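Wavy wood-grain paper around a craft table: too much?
Home Craft Corners forum, Rooms and Furniture

marrowfat
Hello all, long-time reader and very occasional poster. I finally have my flower corner up and I'm after opinions, kind ones first please! It's the table I arrange on, with a white top and patterned walls round it, and I went for the Vulwood paper in the big cartoon wood grain after a whole winter of dithering over samples. My sister thinks I've lost my mind. I do silk and paper flowers mostly, for friends' tables and the odd christening, and I wanted somewhere that made me want to sit down of an evening with a cup of tea and get on with it.
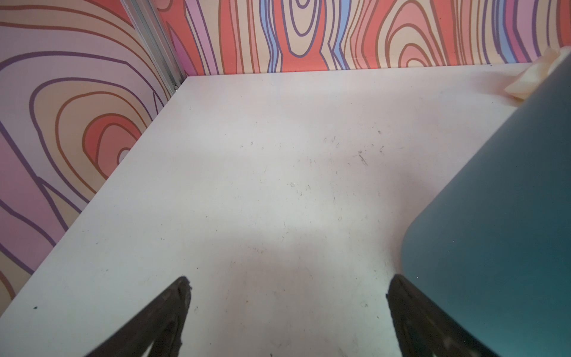 My real question is about the top, though the walls are what everyone wants to talk about. I chose matt white because I thought it would be restful next to all that coral and lavender, and it is, but my goodness it shows everything. There's a patch of little dark scuffs near the middle, and specks and fine scratches all over if you look across it. I've been at it with washing-up liquid and a soft cloth and I can't say I'm winning. Do I sand it, paint it, cover it, or learn to live with it?

pegbasket72
Oh, I love those walls, and I say that as somebody whose whole house is the colour of porridge. Please don't sand anything until you know what the top is made of! I sanded a white desk once, went straight through to something brown and furry, and ended up buying a new one. Try a melamine sponge first, on a corner, barely pressing.

Gianni De Luca
I'd be careful with the sponge as well. They're a very fine abrasive, and on a matt finish you can end up with a shiny patch that bothers you far more than the scuffs did. Bicarb and water, left on for a few minutes and wiped off gently, is as far as I'd go. As for the paper, sorry, but I couldn't work in front of it. When I'm putting colours together I want something plain behind them or I can't judge a thing.

marrowfat
Thank you both, bicarb it is. And Gianni, I did wonder about that, so I've been trying bunches against it this afternoon. The mixed one in the purple glass vase is my favourite, with the coral rose at the top and the pale blue one lower down, and to my eye it sits very happily with the walls because the colours are cousins. The teal vase is waiting for something tall. I've also put up two black wire baskets, one on the left wall with cable ties (my packing tape lives in it) and one at the back with nothing in it yet. 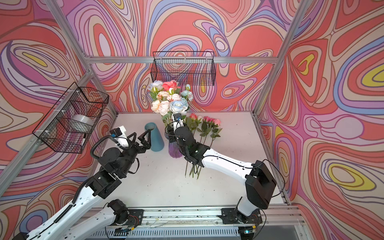
Teodora Petkov thinks you should leave the walls exactly as they are and buy a cheap roll of grey card. She rang me about this thread, as she can never remember her password, and asked me to pass it on: stand the card up behind the flowers while you're choosing, then take it away and enjoy your lovely mad paper. She did the same for years with a bed sheet over a bookcase. For my own part I'd use a cutting mat on the table and stop fretting about the scuffs. I've had the Hurberg one for ages and it has taken glue, wire ends and a dropped iron.

pegbasket72
Seconding the mat, though I'd get one smaller than the table so you can still see some white. What's going in the back basket? I'd say ribbon, but mine unrolls itself through the mesh.

Gianni De Luca
Grey card is a good compromise and I'll grudgingly admit the bouquet holds its own. I still think a whole wall of it would have me seeing waves at bedtime. One more thing, do check those cable ties now and again if you plan on putting anything heavier than tape in there. Floral wire weighs more than you'd think.

marrowfat
Good point about the wire, I'll keep that in the drawer. Florists' tape and the small scissors can go in the back one, I think, and the ribbon can stay in its biscuit tin. Please tell Teodora thank you, I've got some grey card left over from December and I'll try it after supper. Off to find the bicarb!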